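Subject: Re: [cell-care] Resetting the kitchen table cell

On Dec 3, 2018, the Hunora desk wrote:
> Ours drops soft props. What do you check, and in what order?

Hi all, we've got the same cell at Rondano, so my list!

1. Fingers first. I try the red felt toy, gripped low down.
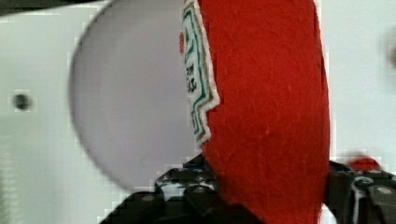 2. Cable next. Look for loops near the wrist and over the table.

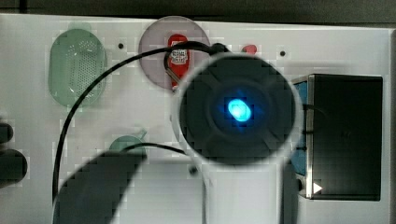 3. Then the bottle, held upside down over the table. I give it 30 seconds (Zuren says 40, bit much).

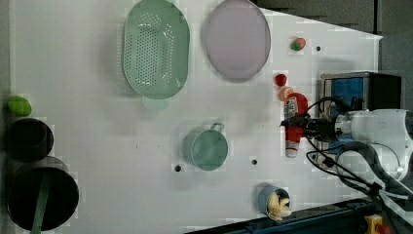
Grip force I leave well alone, it's been fine from August. Last job is parking it with the gripper open.
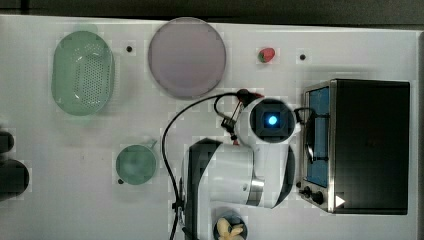 Oh, and do log the cycle count, ours was 2,124 at the last reset.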